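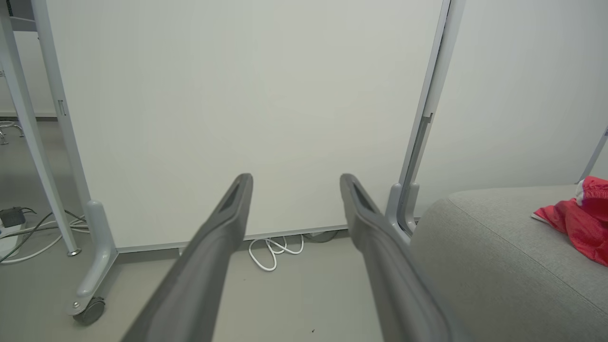 What's the best way to get old marker off a whiteboard that's gone grey?
A drop of washing-up liquid in warm water, a soft cloth, and then a second cloth to dry it properly before anyone writes on it again.

I get asked that more than anything else now, which is a funny thing to be known for, but there we are. Hello again from the study room at Narkitz! For those who've only joined the list since the new year, I'm the one who does the bookings and the biscuits, and this month I've been let loose on the subject of whiteboards, because we've got one on wheels and I have become a bit of a bore about it.

The board came to us from Sillavine, the language school that used to be over the bank, when they moved to smaller premises and had more furniture than floor. Mohsin Chaudhry rang me up and said did we want a mobile board, free, if we could fetch it that afternoon. I said yes before I'd asked how big it was. (It's big. It went in the lift on the second go, with me on the outside shouting directions up the stairs.)

The white surface looks clean and plain now, with a very slight greeny-grey tint to it, and I'm quite happy with that. When it arrived you could read most of a lesson on the past tense. I started with the bottle of spray cleaner we had under the sink, and all that did was move the ink about and make the room smell like a swimming bath. Then Junpei Ebihara, who runs the Japanese conversation hour, told me to go over the old writing with a fresh dry-wipe marker and rub it off while it was still wet. I thought he was having me on. But the new ink loosens the old ink, and off they both come together! I did the whole past tense that way, one verb at a time, and it took an evening and the best part of a pot of tea.

After that it was the washing-up liquid, and that's all it's had from me ever since. Please don't use the green side of the sponge. Once you've scratched a board the ink gets down in the scratches and you'll never have it looking nice again. Kitchen roll isn't great either, it leaves bits.

Now, wheels. A board like ours sits in a metal frame on curved feet with little castors, and castors pick up everything: hair, thread, fluff off the carpet tiles at our old place, and once a whole length of curling ribbon from somebody's birthday. If your board has started pulling to one side like a bad shopping trolley, that's probably why. Get someone to help you lean it (don't do this alone, I tried, I had a bruise until April), then go in with a pair of nail scissors and some tweezers and snip whatever's wound round. A wipe with a damp cloth and they roll beautifully. Check the bolts while you're down there. Mine only needed a quarter turn.

And then the cables. Oh, the cables. There's a white one on the floor under the board, looped up in a little tangle, and a dark one running along behind, and I have Views about both. A board on wheels and a cable on the floor are not friends. You go to shift the board along for a bigger group and the castor climbs up on the flex and stops dead, and the top of the board carries on without it. So if you're moving it, look underneath first, please, and lift the cables out of the way before you push. I've bought a roll of hook-and-loop tape from Dai, the hardware shop next to the chemist, and I'm going to cut it into short strips and leave them in the drawer with the pens. Coil the cable in loose loops, strip round the middle, pop it up off the floor. Don't wind it tight round your hand and elbow like my dad did with the lawnmower lead, it does the wires inside no good at all.

While I'm on the pens. We get ours from Zemer, the stationers, and I've asked for the same again with extra blue, as the blue ones walk. Store them lying flat. If you stand them up with the tip at the top, the ink sinks and you get that faint scratchy line that makes everyone in the back row squint. And if one's dried up, put it in the bin! Don't put it back in the drawer for the next person. I know it feels wasteful. I have put the same dead red pen back myself more times than I'd like to say.

One more thing, for those who use the sofa end of the room. Please leave a bit of space between the sofa and the foot of the board. The feet stick out further than you think and I've stubbed my toe on the right-hand one twice in my socks. The same goes for the table on the other side. If the board's jammed in between the two, you can't get round the back, and somebody always needs to get round the back.

A couple of people asked if they could put magnets on it. Try one small one low down first and see if it holds, as not every board takes them, and slide it off gently when you've done. No sticky tape, please. I've spent enough of my life picking at tape with a thumbnail, and Junpei's group have got some very good posters that can go on the pinboard in the hall.

Bookings for April are open from the end of the week, so drop me a line if you want your usual slot. If you'd like the board turned round or moved before your session, put it in the message and I'll do it when I open up.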